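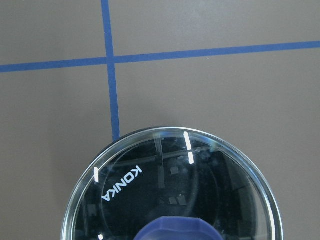

Nuvetti has published a revised code of practice for tabletop cells in which two robot arms share one work surface. The document, known as Skilau, replaces an internal note that the company's Sturnska site had been using for its handling trials. It applies to all new cells from November. Existing cells have six months to comply.

The code runs to 16 pages and covers the marking of the surface, the placing of stop controls, cable routing, and the position of people while an arm is powered. It leaves the safety functions of the arms themselves alone, on the grounds that these are already covered by the manufacturers' instructions and by the risk assessment for each installation.

Under the first section, any surface reached by more than one arm must be divided into marked cells. Tape is accepted as a marking method, provided that it contrasts with the surface, lies flat along its full length and is replaced when an edge lifts. Lines must be laid before the arms are calibrated. If a line is moved afterwards, the cell record is void and the reach of both arms has to be checked again at reduced speed. A covering such as paper or card must be fixed at its edges so that it can't shift under a gripper.

Objects are to be placed wholly inside one cell at the start of a run. Long handles are treated separately: a handle may cross a line, but the cell it crosses into counts as occupied and must not be given to the other arm. Loose lids are recorded as objects in their own right.

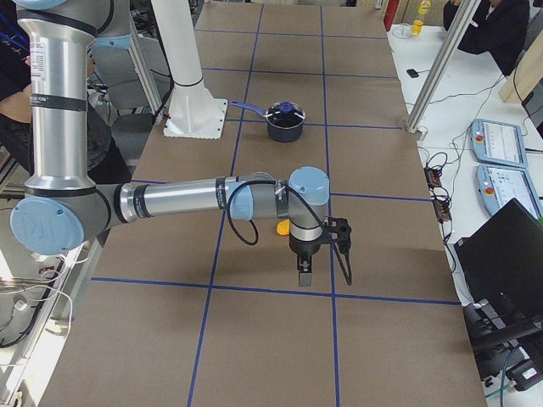
Speed limits are set by distance. When a person is within reach of either arm, the tool must not exceed 50 millimetres per second during set-up, and the program may only be advanced by an operator holding the pendant. Higher speeds are allowed once the area has been cleared and the operator has called the start aloud. The code asks for the call to be made even when only one arm is due to move.

Rangi Whitelaw, who edited the text for Nuvetti, said the earlier note had been written for single arms and had been stretched too far. "It told you what to do about your own robot. It had nothing on the one facing it," Whitelaw said. "Most of the questions we were sent came down to which operator had control of which part of the table."

To settle that point, the new text requires a named operator for each arm and one lead operator for the cell. The lead may stop both arms but may restart neither without agreement from the operator concerned. Names are written on the cell record at each change of shift.

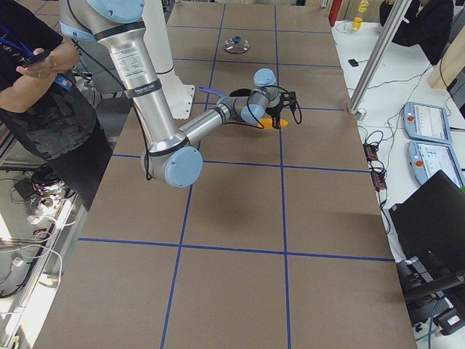
Stop controls take up the longest clause. Each arm must have its own emergency stop, labelled with the arm it belongs to, and the code warns against relying on position alone to tell them apart. Two teach pendants lying one beyond the other on a side table, each with a red stop button on its left side, are easily confused by anyone reaching across in a hurry. The clause also deals with people on the far side of the table from the pendants, where a bystander in a lanyard with arms crossed has no stop within reach. In such a position the code calls for either a further fixed stop or a floor line set back beyond the arm's range.

Cables on a side table must be kept clear of the pendants, so that lifting one doesn't drag the other. Power strips may stay on the table if they are fixed down. Cables on the arm need enough slack for full wrist rotation, but a hanging loop must not touch the work surface at any point in the program.

The draft was tried for 12 weeks by Magagula, a contract integrator that builds cells for Nuvetti. Riaan Botha, its commissioning lead, said the marking rules had caused little trouble, while the cable clause had needed rewording. "The first version would have had us tying everything tight to the arm, and then you pull a connector," he said. Almost 50 comments were received during the trial, most of them on labelling and record keeping.
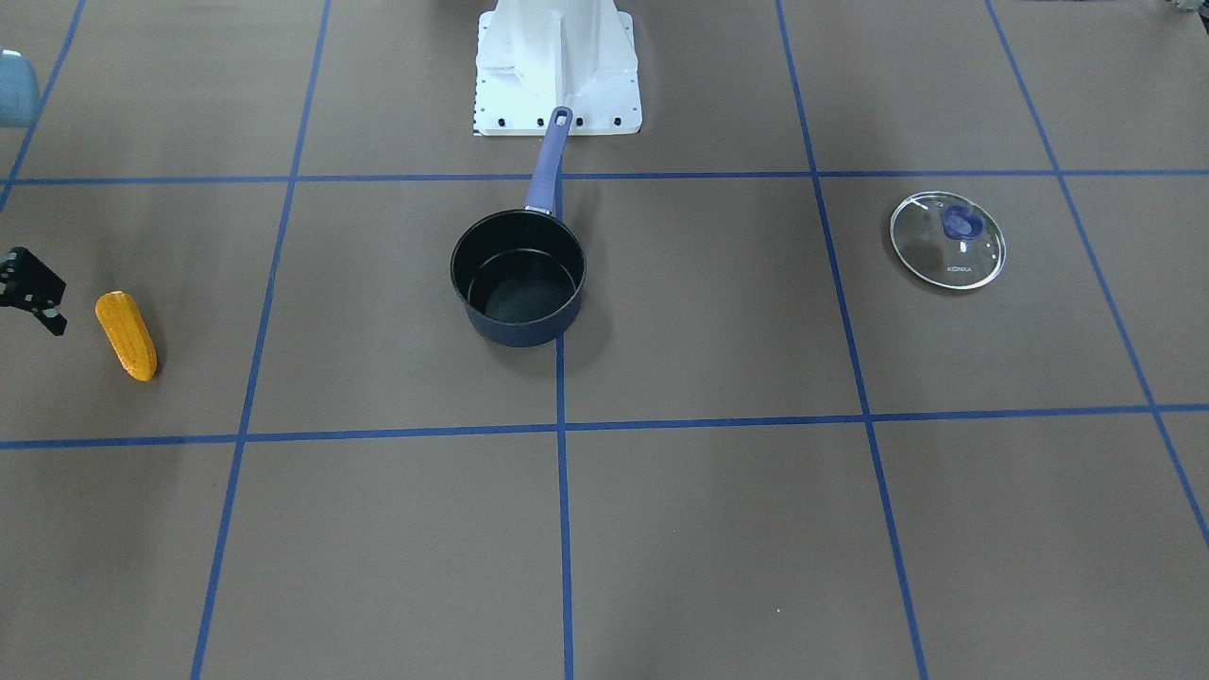 Does a taped line count as a safeguard?

The code says it doesn't. Tape shows operators how the surface is shared and gives them a reference when setting objects down, but it can't stop an arm. Limits on movement must be set in the controller of each arm and tested against the lines before the first run.

Cells that fail the check may be used with one arm only, with the other powered down and parked, until the fault has been corrected and the record signed by the lead operator. Nuvetti will accept comments on the code in writing through the Sturnska office.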